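## 3. Newcomers and the spring parade in Asville

Interviews ran through March, two rounds. First round before the parade, second one after, same people where we could get them. 40 households asked, 11 said yes to both. All had moved to Asville from another country within the past seven years. Lukian Kravchuk did most of the interviews, Lesia Lysenko the rest, notes typed up the same evening. No recordings - people talked more freely without.

The parade itself is old and small. Town of about 700, and by local accounts nearly everyone either marches or stands on the route. Masks are made at home in the weeks before. Families keep to their own color and their own spot in the line, and the order is never written down. This last point matters more than we expected. Newcomers who wanted to march had to find out where to stand, and there was no one office to ask.

Three ways in came up again and again. Neighbors first. Then school, mostly through kids who had to bring a mask to class. Then work, and here the Fedoruk bakery gets named more than any other place, it feeds the marchers at dawn and takes on extra hands for the week. One woman said she understood the whole thing only after folding pastry boxes next to people who argued all night about who walked behind whom.

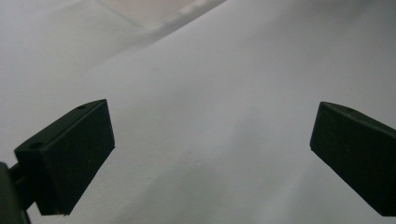 *Figure 3. Open gripper fingers against a white surface.*

Marching and watching turned out to be quite diffrent experiences. Those who watched called the day friendly, loud, a bit long. Those who marched had more complaints. Cold feet, wrong shoes, being told off for waving too early. But they also gave more names when asked who they would now greet in the street, and in the second round they said "we" when talking about the route. Watchers mostly kept to "they". Small sample, so we don't push this far.

Religion came up less than in the Trikow study (Pylypenko and Stetsiuk), where Lent framed nearly every answer. In Asville several people knew the date of the parade moved each year but not why. One man had taken it for a weather thing. Older residents found this funny, and then, in two cases, admitted their own grandchildren would say the same.

Not everyone wanted in. One couple said no to both marching and watching and spent the day out of town, their choice, and said the neighbors took it well. Another household felt the invitation came to late to mean much. We keep these cases in because earlier work on festivals tends to drop them, see Gallegos on the Etau processions for an exception. Section 4 takes up the mask making seperately.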